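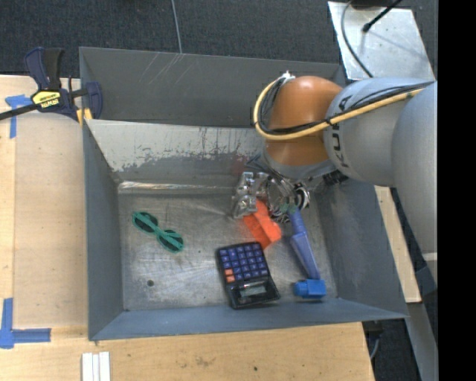
4. Bin Model and Segmentation Setup

Complete Section 3 (camera calibration) before starting. The Kurar perception node will load without a calibration file, but all poses are then reported in the camera frame and the planner rejects them.

4.1 Define the bin

1. Move the arm to the park pose. Confirm that no part of the arm is over the bin.
2. Open Workspace > Container and select Open Top, Rigid.
3. Mark the four corners of the floor first, then the four corners of the rim. Sloping walls are fitted from these eight points.
4. Add every clamp that holds the bin as a separate collision object. A bar clamp needs one box for the bar and one for the handle.
5. Save the container file.

Note: Bare metal floors return patchy depth. Set floor_source to "model" so the fitted plane replaces the measured one.

4.2 Tune segmentation

1. Place a mixed set of objects in the bin. Include at least one dark, one shiny and one brightly colored item, such as a calculator, sunglasses and a plastic part.
2. Run Capture, then Segment.
3. If scratches or scuffs on the floor are returned as objects, raise min_height to 2 mm.
4. If two touching objects share one mask, lower merge_threshold one step and repeat.
5. Dark lenses often leave a hole in the mask. Enable fill_interior for these items.

CAUTION: Do not disable wall_margin to reach objects close to a wall. The planner checks the gripper body against the bin, but cables on the wrist are checked only if a cable envelope has been loaded.

4.3 Check the grasp plan

1. Select Plan Only. The arm does not move in this mode.
2. Step through the ranked grasps. Error 102 means the approach path crosses the container.
3. Switch to Execute at reduced speed.

Last updated October 16, 2021

357 views | 2 comments

Babar Swati
Error 102 on every grasp until I redid the rim corners. I had clicked the outside edge. Could step 3 in 4.1 say inner edge?

Stullitholm
Does fill_interior apply per object or to the whole capture?

This site uses cookies to remember your manual version. Accept | Settings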